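**Ikberg adds rental plan for hand-held gripper kit**

October 2020

Ikberg has opened a rental plan for its Resano hand-held gripper, a tool for recording manipulation demonstrations without a robot arm on site. The kit was previously sold outright. Orders under the new plan are taken in blocks of 21 or 31 days, and the price of the first block is credited against a later purchase.

Each kit contains one gripper with its camera, a set of spare finger pads, a charger, a calibration card and a hard case. Square black-and-white markers are read by the camera and used to estimate how far the fingers are open. The operator carries the tool by hand, and the recorded video is converted on a desktop computer into gripper paths and opening widths. Ikberg supplies the conversion software for Linux only. A Windows version is planned, with no release date given.

Gornenetti, a contract data firm, has been using the kit since August in shared rooms and small offices. Its crews have logged 867 usable recordings so far. Sessions are limited to 40 minutes per operator, a figure set by the firm's own guidelines and not by battery life.

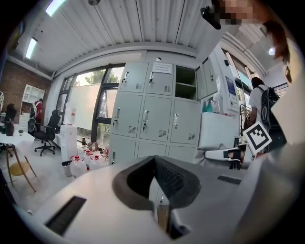

*View from the gripper camera, with a marker at right and a bank of lockers behind. The face has been pixelated.*

According to Gornenetti's notes, the main cause of rejected recordings was loss of the marker in strong backlight from windows. Exposure lock, added in the current firmware, reduced the problem but did not remove it. The firm also reports that the pads should be checked for seating before each session, as a shifted pad changes the closed-width reading and the calibration then has to be repeated.

Face blurring is part of the conversion step and is on by default. It can be turned off per project. Ikberg recommends a manual check before files are shared, mainly for faces that are partly turned away.

The rental plan covers wear to the pads and fingers. Damage to the lens is charged separately. Phùng, which distributes the kit and handles repairs, will swap a faulty unit during the rental period, and the days lost in shipping are added to the end of the block. Kits bought before the plan opened keep their existing warranty terms.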